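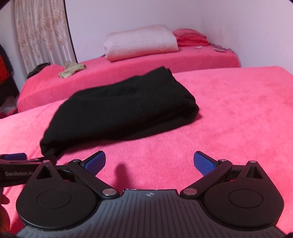
Hand-held gripper, seen from behind and above. Cetden Knitwear Notes, release 3.

Cetden Knitwear Notes

Welcome, and thank you for stopping by! Cetden is a small collection of written notes on washing, drying, mending and storing knitted clothes, gathered from people who knit at home and wanted to pass on what they'd learned (often the hard way, with a sweater that came out of the wash fit for a doll). There are 585 notes in this release, all in English, and all plain text.

What's in the files

notes.csv holds the notes themselves, one per row, with 11 columns. The ones you'll probably use most are fiber, garment, method, outcome and note_text. The fiber column uses the writer's own word, so you'll find "wool", "woolly stuff" and "my good merino" sitting side by side. If you want something tidier, fiber_group has our best guess at a common name.

words.csv is a little glossary of knitting terms. Please read it before you start sorting, as "blocking" means one thing to a knitter and quite another to everybody else. 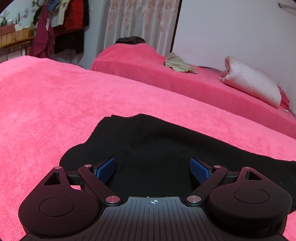

Where the notes came from

Most were sent in through the Presteck pattern swap, and a smaller batch was typed up from index cards kept by the Cisneros knitting circle. The cards were a joy to work through, though the handwriting slowed us down – and a few had tea on them. Words we couldn't make out are marked [unclear], and we've left spelling alone everywhere.

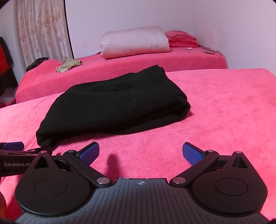

Water temperatures are given in Fahrenheit where the writer gave a number at all. Plenty of people just wrote "cool" or "like a baby's bath", and we kept that wording in temp_text and left temp_f blank.

Known gaps

Cotton and linen are thin on the ground, and there's very little about machine drying. Some advice flatly disagrees with other advice. We haven't tested any of it, so please try things on a swatch before you dunk something you love. 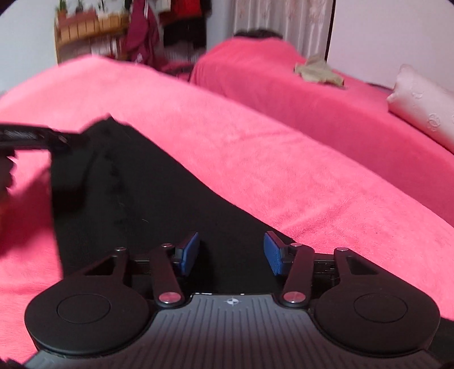 Getting started

Open the files in any spreadsheet program, or load them with the Gultix reader if you already have it. The sample folder has 20 rows to play with. Names and addresses were taken out before release; if you spot one we missed, open an issue and we'll remove it.

Next release is planned for April, with more on moths.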